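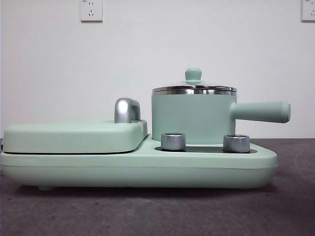 Foster care and the family dinner table

The first placement call came on an October afternoon while I was in line at the pharmacy. Two brothers, ages four and seven, needed a place by that evening. The worker on the phone gave me their first names, their shoe sizes and the fact that the younger one had asthma. She asked if we could say yes or no within 20 minutes. I called my husband, who was at work, and we said yes in five.

We had been licensed for 11 days. The agency we went through, Gullska Family Services, had told us the wait could be months, so the spare room had one bed in it and a lot of boxes. We moved the boxes to the garage and borrowed a second mattress from a neighbor.

People ask about the training, and I think ours was decent. We took the evening course at the Clullomach branch library, in a meeting room with bad heating. We learned how to store medicine, how to fill out an incident report and how to talk about a child's parents without running them down. There was a long session on trauma and sleep. The session on food was short, and I remember only one thing from it, which was not to use dessert as a reward.

Food turned out to be most of the first month.

The boys did not eat dinner with us the first night. They were tired and scared, and I had made a chicken casserole with peas in it, a dish my own kids had grown up on. The four-year-old cried when he saw it. The seven-year-old said he wasn't hungry, then got up around midnight and took a sleeve of crackers to bed. I found the wrapper under his pillow when I changed the sheets.

I did what I had been taught and said nothing about the crackers. What I did do was put a basket on the low shelf in the pantry and tell both boys that whatever was in it was theirs, any time, without asking. Granola bars, applesauce pouches, more crackers. For two weeks the basket was empty every morning. I bought a lot of granola bars. My husband added up the grocery receipts at the end of the first month and we had spent 400 dollars more than usual. The daily stipend had not started yet – the first check took seven weeks.

In week three there were a few things left in the basket one morning. By week six I was filling it on Sundays and that was enough.

Dinner itself took longer. Our caseworker suggested that we ask their mother what they liked to eat. I was embarrassed that I hadn't thought of it. I had been treating the visits as something to get through, an hour at the visitation center in Cleltberg with a supervisor in the corner, then a quiet drive home with two upset children. I had said hello to her and not much else.

So at the next visit I asked. She looked at me for a while before she answered. Then she told me that the younger one would eat rice with almost anything on it as long as the rice was not touching a vegetable, and that the older one liked eggs with hot sauce and only pretended to hate beans. She told me they ate dinner on the couch at home, because she worked evenings and her sister watched them, and the table was covered in her sister's sewing. They weren't used to being looked at while they ate.

That last part changed more in our house than the rice did. We had been sitting across from them and asking about their day. We moved the seven-year-old to the end, next to the dog. We put the radio on. We stopped asking questions and talked to each other about dull things like the gutters. After a few nights the older boy started correcting us about the dog's habits, and then he was part of the conversation.

I began writing down what she told me in a spiral notebook, and sent her notes back by way of the caseworker. What they ate, what they lost, who had a tooth coming in. She wrote back on the same pages. There were some hard entries. She was angry that I had cut the younger one's hair without asking, and she was right to be. I should have known better, and the agency had a form for it that I had not read carefully.

The boys were with us for 14 months. I know foster parents who have no contact with the birth family and in some of those cases that is the only safe way to do it. A judge decides that, or the agency does. In our case the goal was always for them to go home, and I had agreed to that goal when I signed the papers. Agreeing to it in a library meeting room was easier than packing their clothes.

They moved back in with her in an apartment on Magagula Street, a third-floor walk-up with a small kitchen. We carried up the bunk bed. She had cleared the table, and she made us stay and eat, and it was rice and eggs and beans. The older boy ate the beans.

According to the county's last report there were 1,223 children in care in our area, and fewer homes than the year before. Gullska calls us every so often about short stays, and we have taken four since then, the longest of them nine days. The basket is still on the low shelf. I ask about food on the first phone call now, right after medicine and allergies. Often the worker doesn't know, but sometimes she will put me on hold and find out.

The notebook went home with the boys. Their mother texts me a few times a year, mostly school pictures, and once to ask for the casserole recipe, without the peas.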